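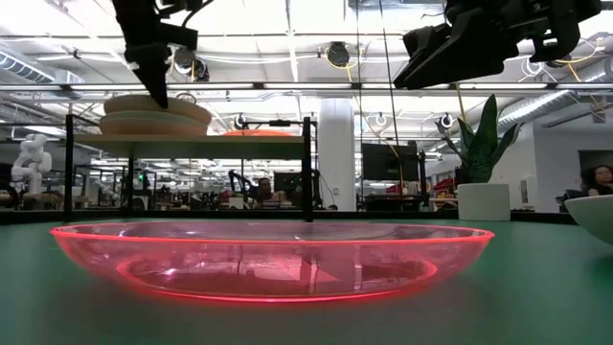 A transparent pink serving bowl from the Bumer tableware range, with plates on the shelf behind it.

STOSHAM, Jul 11, 2025 - Rurnska, the family-run housewares company, is very happy to announce that its Bumer tableware range will be in stores this August, after what everyone at the Stosham office will cheerfully admit was a long wait.

Bumer is made up of 26 pieces for the everyday table, and the one customers have asked after most is the wide, shallow serving bowl in see-through pink. It's a bowl for a big summer salad or a heap of peaches, and when the light catches the rim it turns a lively red-pink that looks especially nice against a green table.

"My grandmother had a pink bowl that came out for every birthday, and I've been trying to get one into our catalog for years," said Graziella Ferraro, head of design at Rurnska. "We went through 9 versions of the color before we all agreed, and I still keep a few of the early ones at home!"

The range also includes plates in tan and orange, which stack together on a shelf and can be mixed however you please, along with bowls in plain white for those who like things a little quieter.

Bumer will be carried by 440 independent kitchen and home stores, and shoppers can order single pieces as well as full sets, so a plate that gets broken at a cookout is easy enough to replace.

Store owners who would like a sample box or a printed catalog are warmly invited to write to Nelly Agudelo in the Rurnska press office, Stosham.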